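Plernwood Technical Institute
Equipment and Software Review Panel
Minutes of the April meeting

Present: five panel members, the recording secretary, and two representatives of Oltis (for item 3 only).
Called to order at 2:05 p.m.
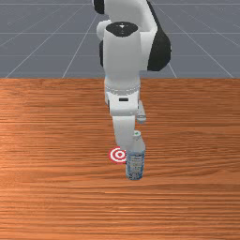 Bottle and target task in the Zuvendale simulator

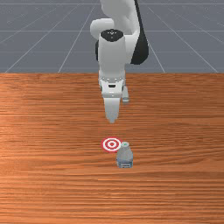
MINUTES

1. Approval of prior minutes
The minutes of the March meeting were approved with one correction. Under item 4, "rental" was changed to "lease." The agenda was adopted as circulated.

2. Matters arising
The chair reported that the lease on the older training arms in Lab B ends in August and that the lessor has been told in writing that the Institute does not intend to renew. The inventory of spare fittings requested in March has been received and placed in the shared folder. Two sets of fittings are listed without part numbers. The lab supervisor will supply the missing numbers.

3. Zuvendale simulation package
3.1 The panel received the vendor's proposal for Zuvendale, a software package for teaching robot arm programming in simulation. The package is sold by Oltis and is offered to the Institute for the second-year automation course. The proposal covers 40 student seats for one academic year, with an option to extend.

3.2 The representatives presented the bottle and target exercise, the first of the tabletop exercises in the course bundle. A white arm with a gripper works over a wooden tabletop, on which stand a small plastic water bottle and a flat red and white bullseye. The student is asked to write a program that picks up the bottle and sets it down on the bullseye. The starting positions can be fixed by the instructor or changed at random for each attempt.

3.3 In reply to a question about grading, the representatives stated that each attempt is logged and that the instructor sets the distance from the center of the target that counts as a pass. A member asked whether partial credit can be recorded for a correct approach with a failed grasp. The representatives replied that the log contains the information but that the current release does not turn it into a score. The panel asked that this be noted as a limitation.

3.4 A member observed that in both views supplied with the proposal the bottle overlaps the right side of the target, and asked whether students would be able to judge the placement from such an angle. The representatives stated that the viewpoint may be moved freely and that an overhead view is included. The panel asked that the overhead view be set as the default in any trial installation.

3.5 The panel discussed the plain setting of the exercise. One member considered the wood surface and gridded gray floor adequate for first lessons, as there is little to distract the student. Another member held that second-year students should meet a more crowded workspace by midterm. The representatives undertook to send a list of the remaining exercises, with the objects used in each.

3.6 The quoted price is $583 per seat for the year, including updates and telephone support. Installation is charged separately. The representatives were asked for a written price covering installation, and for confirmation that seats may be reassigned when a student withdraws. They left the meeting at 2:50 p.m.

3.7 In closed discussion, members agreed that the package could reduce waiting time at the physical arms. Concern was expressed that time spent in simulation should not replace the supervised lab hours required by the course outline. It was also noted that the computers in Room 3 have not been tested with the software.

Resolved: that a trial installation be requested for Room 3, at no cost to the Institute, and that no purchase be recommended until the results have been reported to the panel. Carried, with one abstention.

4. Chantharasri bench kit
The evaluation copy of the Chantharasri bench kit has been delivered but not unpacked, pending a safety check of the power supply. The item was deferred to the May meeting.

5. Action items
Secretary: write to Oltis requesting the trial installation, the exercise list and the installation price.
Lab supervisor: test the Room 3 computers against the published system requirements; supply the missing part numbers.
Course coordinator: draft a one-page form for instructor comments during the trial.

6. Next meeting
The panel will meet in May in the same room. Papers are due to the secretary one week in advance.

Adjourned at 3:40 p.m.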